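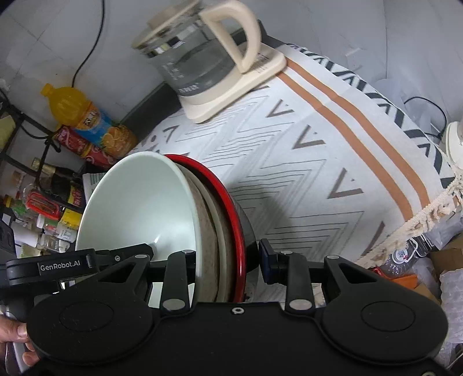 The stack of bowls and the gripper, kettle behind.

4 min read

Tuesday, late. What a day! I finally got a fault I can hold in my hand, and I'm so happy I can't sleep, so it's going in here.

The thing went wrong around the bowls again. We had the nested stack on the patterned cloth, the one with the red-rimmed bowl on the outside, and I was squeezing the gripper very slowly over the edges. On screen the opening reading came down nicely, then jumped back up as if the fingers had sprung apart. They hadn't! I was staring right at them. I yelled for Sudheer, who came over with half a sandwich, and of course it behaved perfectly for the next 17 squeezes while he chewed and said "hm."

Then it did it again, with him watching. I have never been so pleased to see a bad number.

The log says 518, 518, 518, then 616, then 518 again. The fingers would have to move faster than any hand could move them. Marisol thinks this explains the Feser business in September, when the arm trained on our recordings let go of a dish halfway to the rack. We blamed the arm for two weeks. We blamed the rubber on the fingertips too (sorry, rubber). If one reading in a few hundred says "open" when the hand is closed, then somewhere in there we taught a machine that opening up in mid-air is fine now and then. I got goosebumps when she said it.

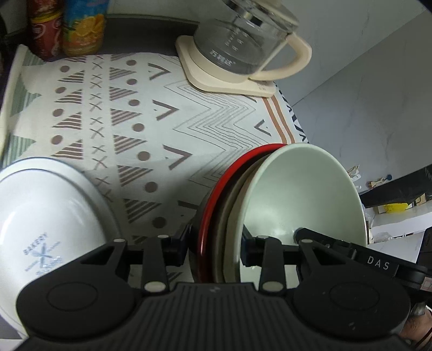

So after lunch we went hunting. Same bowls, same cloth, two grippers going, and me calling out every time the number hopped. It's much worse when the tool is tilted. Held upright I got almost nothing, but roll it over to get one finger inside a bowl and there it goes. Sudheer's bet is the little connector behind the sensor, which has a wire with hardly any slack. Mine is the magnet. We have a coffee riding on it, and I want the big one from Loton with the foam.

Marisol pulled the whole batch from Gonitora before anyone could train on it, over 300 recordings. It hurt to watch them go gray in the list, but she was right and she was quick. The Shibata arm is staying switched off until we've checked what it learned from. I don't want it near glass, or near anybody's fingers, with that in its head.

Tomorrow we open the housing. I've put the small screwdrivers in my bag already, and a strip of tape for the screws. Must remember to save today's log under a second name before I touch anything, and to ask Sudheer to write down which way he was tilting his.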